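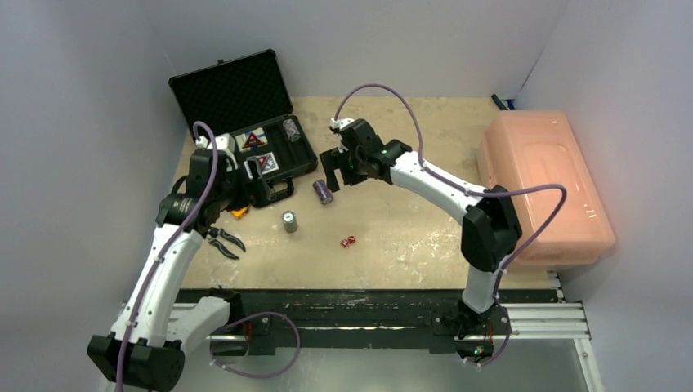

Print | E-mail

According to one supervisor at Plasness, the first coaching session felt like being sent to the principal's office. By the fourth, she was asking for more time.

Plasness put four team leads through the Gondelcombe program in August. Each session runs 45 minutes, by phone or in person, and managers don't see the notes. The company has almost 300 employees and had never paid for coaching below director level - the budget went to software training. Two of the leads have signed on again for the spring.

Print | E-mail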